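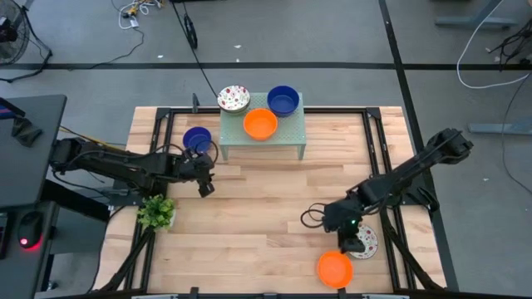 Cerkard Opens Two-Arm Tableware Cell to Visitors at Brurneline Site

BRURNELINE, February – Cerkard, a developer of control software for two-arm robot workstations, held an open day at its Brurneline laboratory this month. More than 40 visitors from food service, contract kitchens and equipment supply attended. The program consisted of a morning briefing, live operation of the company's tableware handling cell, and a technical session in the afternoon.

The cell shown to visitors runs on Song, Cerkard's motion planning and arm coordination package. Two black arms are mounted on opposite sides of a wooden tabletop set in a black metal frame. Bowls and plates are placed on the surface and on a small perforated step table that stands on it. The task is to pick up each item and move it to an assigned position, with the two arms sharing the work area.

Items used in the demonstration included plain bowls in dark blue and orange, an orange plate, and white pieces with a floral pattern. Cerkard uses ordinary household tableware for development work. Printed patterns and glazed surfaces affect how reliably the software finds the rim of a piece, and the rim is where most grasps are planned. The raised table adds a second working height, so a grasp planned for the tabletop cannot be reused without correction.

Visitors watched the cell in sessions of 4 people. Between sessions, staff rearranged the items by hand and restarted the task from the new layout. Song does not require fixed starting positions. It does require that every item be within reach of at least one arm, and layouts that failed this check were rejected before any motion began.

Over the day the cell attempted 89 item transfers and completed 82 without operator help. The remaining transfers were stopped by staff or by the software. Most of the stops involved plates, which have a low edge when lying flat and leave little clearance for the fingers. Cerkard is testing a revised approach angle for flat pieces. Logs from the open day will be added to the test set for that work.

The afternoon session covered arm-to-arm clearance. In the current release, Song reserves a volume of space for each arm ahead of each move. If the two volumes overlap, one arm waits. This keeps the arms apart but lengthens the cycle when both are needed near the center of the table. A method that releases the reserved space in stages, as the arm passes through it, is in development.

Several visitors asked about washing lines. The present cell is a development setup and is not rated for steam, spray or detergent. Cerkard is preparing an enclosed version under the project name Prirkance, intended for sorting clean tableware at the exit of a dishwasher. No release date has been set. Sites interested in hosting a trial may apply through the company, and applicants will be asked for a list of tableware types, counter heights and available floor space.

A further open day at Brurneline is planned. Places are limited by the size of the laboratory and must be booked in advance.

About Cerkard
Cerkard develops planning and coordination software for robot workstations with two arms. Its products are used in laboratory and pilot installations. The company operates from a single site at Brurneline.

Press and visit requests: Cerkard Communications Office, Brurneline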